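Ticket: Haarriss in der Glasur nach dem Kleben
Status: in Bearbeitung

Guten Morgen und ganz lieben Dank für Ihre ausführliche Nachricht -- man merkt, wie sehr Sie an der alten Suppenterrine hängen! Sie schreiben, dass der Henkel mit dem Kleber von Moges gut hält, sich aber nach 2 Wochen eine gelbliche Linie entlang der Fuge zeigt. Das kennen wir aus der Werkstatt leider recht gut.

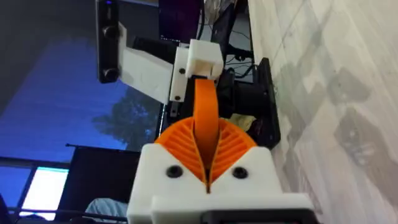 Meist ist die Scherbe vor dem Kleben noch nicht ganz durchgetrocknet gewesen. Steingut hält Feuchtigkeit erstaunlich lange fest, auch wenn es sich außen schon trocken anfühlt. Bitte legen Sie das Stück vorerst nicht in Aceton, und bitte auch nicht in den Backofen!

Nachtrag, 10 Uhr: Die Kollegen von Sunura empfehlen, die Retusche noch 4 Tage ruhen zu lassen. Schicken Sie uns bis dahin gern ein Foto der Fuge bei Tageslicht. Das Ticket bleibt solange offen.

Herzliche Grüße
Kundendienst Prerna Keramikrestaurierung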